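Why Does a Towel Fight Back When You Fold It?

A box folds easily. A sheet of paper folds easily. A towel waits until you have three corners under control and then drops the fourth one on the floor. This page is about why that happens, and what to do about it before somebody asks why the laundry is still on the couch. 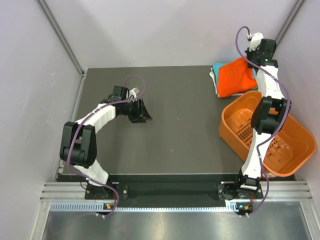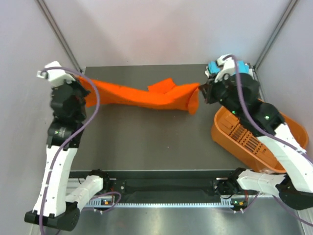
Cloth is made of threads, and threads have no opinion about which way they should bend. Paper is stiff, so when you move one edge, the rest comes along like a polite guest. Move one edge of a towel and the rest does whatever it likes. The orange cloth stretched between the two grippers has twisted and bunched, with one corner poking up in a little peak, while the orange-red towel on top of the folded stack is close to a rectangle, with slightly rumpled edges. Even folded towels keep a few wrinkles, just to remind you who is in charge.

Why is it fuzzy?

Look closely at most bath towels and you will see tiny loops of thread. The loops are there to soak up water. More loops means more places for water to hide, and also more thickness to squash when you fold. A thin dish towel gives up quickly. A thick bath towel puffs itself back open while you are looking for the next one.

How to win (mostly)

1. Find two corners that share a short side. Corners like to hide inside the towel. Keep looking.
2. Hold one in each hand and let the towel hang. Gravity will do some of the work, and it never asks for an allowance.
3. Give it one good shake. Move your glass of milk first.
4. Bring the corners together, lay the towel flat, and smooth it from the middle toward the edges.
5. Fold it in half again. Stop when it fits on the shelf.

Try this

Zaid Akl, who is nine, timed himself folding the same towel over and over one July morning. His first try took 17 seconds. His second took longer, because his cousin Ghassan was helping. Fold one yourself, then fold a sheet of paper the same number of times. Press down on both and let go. Which one springs up more?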